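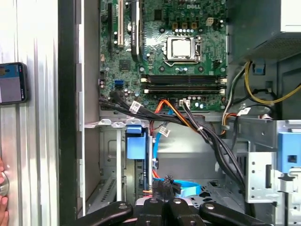
Bjartur Bisgaard: The budget paper should not go forward with a single line for the arm. Dismantling work needs the arm, the gripper, a wrist camera, spare fingers and a bench that can be bolted down. I would ask that these be shown separately.

Reply from demora_stores
Agreed in part. The bench is already covered under the Skultwood workshop refit and should not be charged twice. The remaining items can be listed under equipment, with the fingers under consumables.

Reply from pl_workshops
For the record, the request concerns one cell for stripping office desktops: memory, drives, cables, then the board. We have 509 units awaiting treatment. Dalsgaard has offered a lease of 45 months with servicing included. Baltell will only sell outright, with delivery in June. Both quotations have been placed in the shared folder.

Reply from kestrel_finance
A lease of that length commits the department beyond the present plan. Finance would prefer outright purchase, provided that servicing is priced for the same period. Please confirm whether Baltell has been asked for this.

Reply from pl_workshops
It has been asked. No figure has been received.

Reply from Bjartur Bisgaard
I do not support purchase at this stage. Cables are the difficult part of this work. A drive cage is in the same place in every unit of a given model, but the wiring is not, and neither supplier has shown us a gripper dealing with a full bundle. A trial of 6 weeks on our own stock should come first.

Reply from demora_stores
A trial also has a cost. Staff would have to sort units by model beforehand, and that time appears nowhere in the paper.

Reply from kestrel_finance
Then it should be added. Finance will accept a trial of 100 units if the sorting hours are stated and the supplier bears the cost of transport - in both directions.

Reply from pl_workshops
I will put those terms to Dalsgaard and Baltell in the same wording. The revised paper will carry separate lines, as requested in the first post. Comments on the draft are to reach me by 30/08/2025.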